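# How to Clean a Keyboard Without Losing a Key

Set aside 20 minutes, or 60 if you've been eating granola over it.

1. Unplug the keyboard. Turn it upside down over the trash and pat the back. Try not to look.
2. Pull the keycaps straight up with a wire puller. Skip the butter knife – ask İlker, who now owns a space bar with bite marks.
3. Soak the caps in warm water with a drop of dish soap. Leave the long keys on if their stabilizers scare you.
4. Brush between the switches with a dry paintbrush, working toward one corner.
5. Dry the caps overnight on a towel, legends up.

## Putting it back together

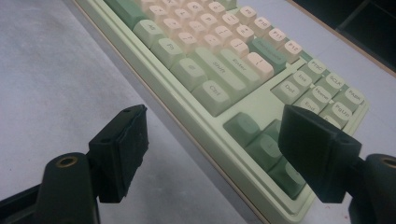

Sorting comes first, and two-color sets make it a lot less miserable. Do the modifiers before anything else. On a board like this one the green caps are Alt, Fn, Ctrl, Shift, Enter and Backspace, plus the arrows, so they go back while the cream letters wait in their bowl. Finish with the function row, ending at F12.

Type a full sentence before you throw out the soapy water. Missing caps tend to be in there.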